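Home | Clubs | Classes | Events | About | Contact

We use cookies to remember your settings. By staying on this page you accept our cookie notice. Accept | Manage

Two Arms and a Long Block: A Talk With Ekua Abubakari

March 17, 2024

The robotics class at Demthorpe spends most of the spring term on a single problem. Students are given two simulated arms, a table and a long block, and they have to write a program that gets both arms to take hold of the block and lift it without tipping it. Ekua Abubakari has taught the class since it started. We met in the computer lab after the last group had gone home.

"People come in expecting to build something," she said. "They think there will be motors and a toolbox. I have to tell them on the first day that they're going to be typing for most of it."

The class works entirely in a simulator. The students call their project Ornau, a name left over from an earlier group, and there are 33 of them this term, which is more than the lab was set up for. They share machines and work in teams. Abubakari said the sharing has been less of a problem than she thought it would be, as long as the teams save their work in the right folder.

"Most of my week is folders," she said. "Somebody writes over somebody else's file, and then I have two teams in front of my desk who are both upset."

She came to teaching from a job at Widetix, where she wrote scheduling software and had nothing to do with robots. Her first attempt at the two-arm problem took her an entire spring break, and she kept the code. She shows it to students who are stuck. "It's bad code," she said. "The arms are handled in two separate files that don't know about each other. I copied one into the other and changed left to right by hand, and I missed a few places."

The block was her choice. Earlier groups worked with small cubes, and a small cube can be picked up with one arm. Teams would get one side working and leave the other parked for the rest of the term. With something long, she said, a team that lifts only one end will see the other end drag, and then they have to talk to each other about timing.

Teams check their setup from more than one camera view before they run anything.
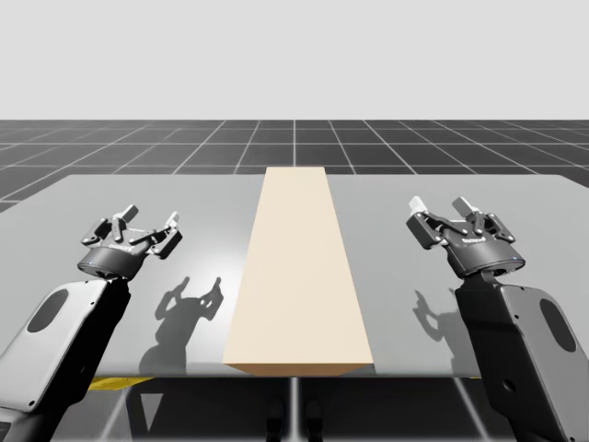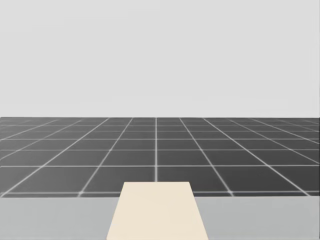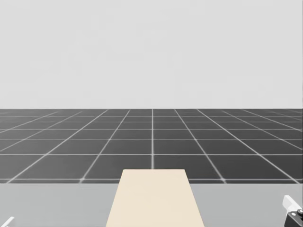
Abubakari makes every team write a start check before they write any motion. The check is a short piece of code that reads the position of each arm and of the block and stops the program if anything is out of place. She also wants them to look with their own eyes. In the wide view she asks them to confirm that both grippers are open and clear of the block, one on either side of it, and only then can they go on to the approach. "If a gripper starts out touching, the physics does strange things," she said. "The block can jump. They spend an hour looking for a bug in the lift, and the lift was fine."

The second thing she teaches is to be careful about which view they trust. A student can have the arms in a perfectly good position and find that one camera doesn't show them, and the student's first thought is usually that the program has crashed. She has them write down, for each camera, what it can and can't see. It goes in the project notebook along with the settings.

"The block looks like a wedge in those views," she said. "Wide at the near end and narrow at the far end. It's a plain box. The first time they try to measure it off the screen they get a wrong number, and then we do a lesson on perspective. I used to do that lesson early, and it didn't stick. Now I wait until they've got the wrong number."

Grading is simple. A team needs 4 clean lifts out of 5 tries, with the block starting in a slightly different place each time. A lift counts as clean if the block comes up level, stays up while the timer runs, and goes back down on the table. Dropping it from any height is a miss. Abubakari said she thought about asking for all five and decided against it. A single bad start was ruining the mood of teams that had done good work.

I asked what usually goes wrong. She said timing, by a long way. The students write one routine for the left arm and one for the right, run them together, and assume they will stay together. One arm has a slightly longer path and gets to its end of the job late. The fix is to make both arms wait at a set point until each reports that it's ready.

"I could just give them that," she said. "Some years I did. They'd paste it in and it would work, and in the next unit they'd have the same problem somewhere else and not recognize it."

The next most common problem is squeezing too hard. In the simulator nothing breaks, so students turn the grip force up until the block stays put. She takes points off for that. She sets a limit on the force and the program logs it, and the log is turned in with the code. A few students have complained that the limit is unfair when the block can't be damaged. She has left the rule in.

Toward the end of March the class will have a shared session with students from Arroyo, who have been working on the same task with their own code. The two groups will trade programs and try to run each other's. Abubakari expects that to go badly at first. "They'll find out what their comments are worth," she said. "I've read the comments. One of them says 'fix this' and there's no date on it and no name."

She doesn't plan to move the class to real arms, at least for now. Cost is part of it, and so is space. The bigger reason is that in the simulator every student can run a program as many times as they like, and a team that makes a mess of it can reset the table and go again. With one pair of real arms in the room they would be standing in line.

Before I left she opened a team's project to show me the start check. It ran to a couple of screens, with a message for each kind of failure. The message for a misplaced block read "move block back please." She said she had told them they didn't need the please, and they had kept it.

The lab is open after class through the end of the term for teams that want more time on the machines.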